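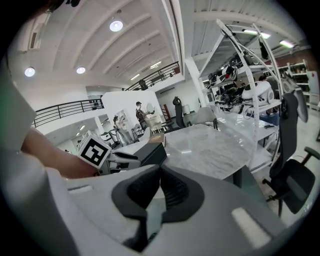 The Kemeys Hand Tool Project is a members' build carried out at the Riltow Shared Workshop under the general direction of Leilani Pennington. Its purpose is to produce a pair of hand-held grippers that members of ordinary skill can assemble, repair and use without specialist training. Work on the project began with a single tool and has since been extended to two. One is worked from behind its dark finger pads, while the second, in white and light gray plastic with its marker cube fitted on top, is brought up to a dark gray box at the table edge. Trials are held on the marble-patterned table in the main hall, and members with other work under way continue with it during these sessions.

About the Project

The workshop adopted the project after a series of requests from members who wished to build robots at home but found the arm itself too costly as a first step. A hand-held gripper allows a member to learn how the fingers close, how pads behave against different surfaces and how a part should be approached, all before any motor is purchased. Several members have gone on to build a small arm on a home bench using the same finger parts.

Members taking part are asked to complete one tool under supervision before building a second on their own. Drawings, parts lists and the pad template are held in the project binder at the Hungate bench and may be copied freely for personal use. The binder should not leave the building.

Notes on the Build

Finger pads. The pads are the part of the tool most often remade. The present pattern is V-shaped and wraps inward, leaving a recess behind the contact face. An earlier flat pattern was withdrawn after it was found to push small cartons away from the user. Pads are cured overnight and should be left in the mold until the following session. Members are reminded to write the date and batch on the underside. Unmarked pads are discarded at the end of each month.

Marker cube. The cube carries a bold black and white square pattern, which allows the position of the tool to be read by a camera. It must sit square to the body and must not be moved once the tool has been measured. If a cube is knocked or removed for any reason, the measuring procedure is to be repeated from the first step. Printed markers with scratches or glossy tape across the pattern are not accepted. Replacement sheets are kept in the flat drawer below the Hungate bench.

Body and trigger. The body is made in two halves and closed with screws. Members who have used adhesive on the seam have later been obliged to cut the tool open to reach the spring, and the practice is discouraged. The trigger should return fully when released with the tool held in any direction. A trigger that sticks when the tool is pointed at the floor usually needs its guide cleaned, and the spring should be left alone until this has been tried.

Measured closing. Each finished tool is opened to 85 millimeters across the pads and closed slowly on the test block. The reading is taken at the tip and again at the base. A difference between the two is entered on the tool card together with the initials of the person who took it. The card travels with the tool.

Working at the Table

The table is shared, and the project has no standing claim to it. Bookings are made on the sheet by the stairs and may be for no longer than two hours at a time. Tools, boxes and test pieces are to be removed at the end of a booking. Chairs may be moved aside during a trial and returned afterward. Cables belonging to equipment on the shelving are not to be borrowed for use at the table, even for a short period.

Trials are carried out with one person on each tool. The person holding the second tool approaches the object from the side and waits for a spoken signal before closing. This arrangement was proposed by Margarida Tavares, who leads the handling trials, and it has been kept in use for all box and carton work. A standard trial consists of 20 approaches with the same object, after which the pads are wiped and the two members exchange tools.

Objects for handling trials are chosen from the household list: cartons, plain boxes, cups, folded cloths and similar items. Glass is not used. Members may propose additions in writing, and a proposed object should weigh no more than 300 grams.

Materials and Support

Hardware for the present series was supplied at cost by Garuston, and the workshop records its thanks. The charge to members for a complete set of parts, including one pair of pads and one marker sheet, is 88 dollars. Payment may be made at the desk. Sets are issued in the order in which names were entered, and a name may be carried forward once if the member is unable to attend.

Pad compound is held as common stock and is not included in the set. Members should bring their own gloves.

Next Sessions

Assembly sessions will resume in February. Members holding an unfinished tool are asked to bring it together with its card, and those who have mislaid a card should speak with Ms. Tavares before the session begins. New participants will be introduced to the trigger assembly first and will move to pad casting at their second visit.

Requests to use the page text or picture in a newsletter or display may be left at the desk for the attention of Ms. Pennington.

Page last revised 28 Jan 2018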